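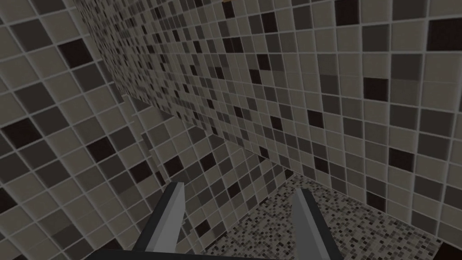

Before the arm at Dromia moves a single part, it spends a morning in a tiled room that exists only on a computer. Wanda Pawłowska built the room, and she is the one who has to keep it honest.

Pawłowska sets up the handling cell at the company's Jultorthorpe plant. The arm has two fingers and a view that looks out past them, and every change to either one is tried in simulation first. She starts with the fingers open. If their angle in the rendered view doesn't match the drawing, she goes back to the mounting file and fixes the offset there.

Then come the surfaces. The tiles give the software plenty of edges to work from, and she uses more than one size of them. "Plain gray walls were useless," she says. "It lost its place near every corner."
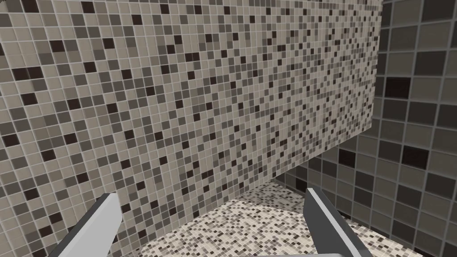 Fingers open over the fine-tiled surface, with the angled panel behind.

The last full setup, in October, took roughly 20 hours and 3,314 saved views. Most of that time went to one bad number in the finger length — two millimeters, copied from an old Clurnero data sheet.

She now keeps the settings in a paper binder as well, next to the cell. Sandhu, the firm that services the arm, gets a copy before each visit. Its technician checks the real fingers against it with a caliper and writes any difference in the margin.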